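Karkdale notebook, October, bedroom sort, bin 7
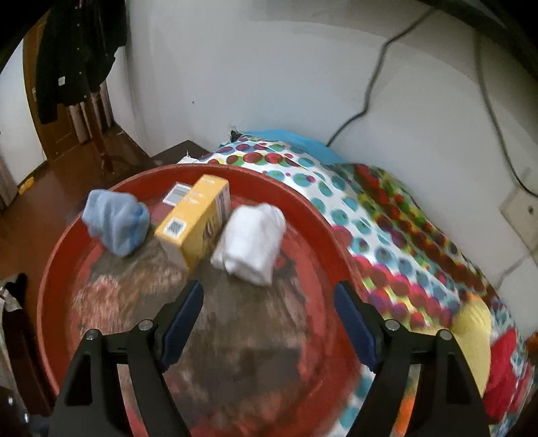 Red basin on the dotted sheet. Sock, boxes, white cloth.

Still not convinced by the basin. The Ratinard sheet says one container per bed, everything small goes in, sort later. Fine, but "later" is where it went wrong last month. Socks and cardboard end up together and the boxes get crushed.

The floor of it is stained brown and the red is worn off in patches. Scrubbed it for 13 minutes this morning, no change I could see. Would not put clean laundry straight on that. Line it, or keep it for boxes only.

Blue sock: no partner found yet. White roll could be a sock or a small towel, check before it goes in a drawer. Yellow box has a barcode, so log it before it moves.

Try two basins next time.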